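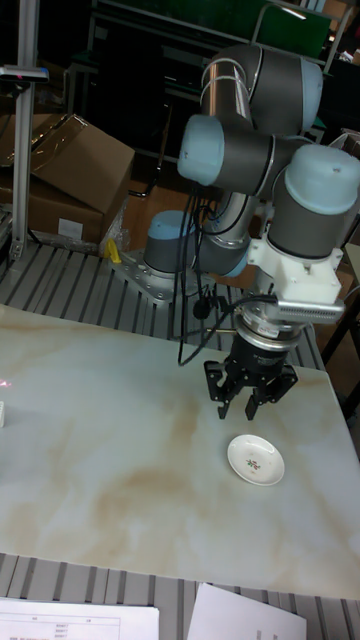 Notebook > Manipulation > Postance > September

Saucer pick, Postance grasp scoring, second go

Started 2 pm. Same saucer as before, the one with the little red and green flower, on the marble-print panel. Parallel fingers on the arm, pointing straight down, open before each approach.

The claim we're testing is that Postance can rank grasps on thin rimmed dishes from one view. The write-up says the ranking carries over to real hardware. I'm not persuaded. We have 232 logged attempts and the top-ranked grasp does beat a random one, but most of that gap comes from attempts where the random grasp missed the dish completely. Take those out and I can't see much left. Ha reports it as one number, which hides this.

Also bothered by the panel. White dish on a white top with beige veins: the rim gets lost and the score jumps between two candidates with nothing moved. Vendside's demo used a dark mat. Would like to see theirs on ours.

Reran 6 placements by hand, shifting the saucer only. The ranking flipped in 2. Could be lighting. Could be that the score mostly measures how near the fingers start to the rim, and they start up and left of the dish every time. Should have varied the start pose from day one.

To do:
- random start pose, same dish
- plain baseline: nearest rim point, no learning at all
- split misses from slips in the log
- ask Fillex for their raw scores, not the averages

Not putting the headline figure in the slides until the baseline is run. Stopped roughly 5 pm, log saved under saucer_b.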